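Enby opens packing and storage room at Wodgate site

WODGATE, April. Enby, the household storage and parcel consolidation firm, has brought a new packing room into use at its Wodgate site. The room handles mixed household goods sent in by customers between tenancies, together with small parcels awaiting onward delivery. It replaces the shared bench area in the Alva building, which closed to new stock in March.

The room is carpeted throughout and fitted with open metal shelving. Goods are held in one of two ways. Single items that keep their shape, such as shoes, tools and small appliances, are placed directly on the shelves. Boxed goods and parcels are grouped by customer reference in plastic storage bins, which are kept at floor level until the consignment is complete.

Enby has set a capacity of 400 bins for the site. Of these, 100 are reserved for short-stay parcels, defined as those due to leave within 4 working days of arrival. The remainder are allocated to household storage accounts on monthly terms.

Bins are packed to a written method, issued as Sonora revision 37. Sealed cartons go in as received and are not opened or re-taped unless the outer is damaged. The largest carton is placed first, against one end wall of the bin. Smaller cartons are stood upright beside it where their contents allow, with the carrier's printing left legible. Nothing is stacked above the rim. A bin that cannot be filled without exceeding the rim is split, and both parts carry the same reference.

Cartons that have been emptied are flattened and kept. They are used as base sheets under bins, as dividers between shelved items and, when no longer fit for either purpose, sent for recycling with other board.

Shelved goods follow a separate section of the method. Footwear is set in a line along the shelf. Items with points, blades or exposed metal rods are stored on lower levels only. Electrical goods are shelved with leads tied and are not tested by Enby on receipt.

The same method will apply at the Alva building when its refit is finished. Stock already held there will stay in its existing containers until the customer next requests a delivery or a change to the account.

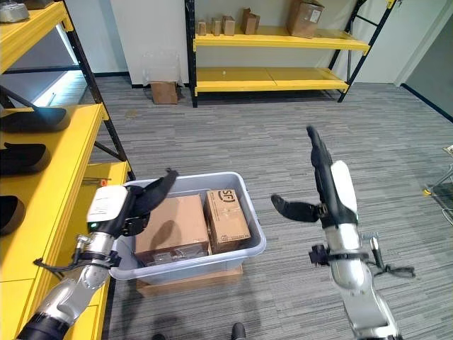

Can customers send goods in their original delivery boxes?
Sealed delivery boxes are accepted at Wodgate, provided the outer is sound and each one fits inside a standard bin with its top below the rim.

Existing account holders do not need to take any action. References issued at Alva remain valid and will be recognised at the Wodgate goods-in desk. Charges for the current storage month are unchanged.

New accounts for household storage may be opened at the desk or by post. Short-stay parcel accounts are open to business customers only at present. The packing method is available on request in printed form.

Issued by Enby, Wodgate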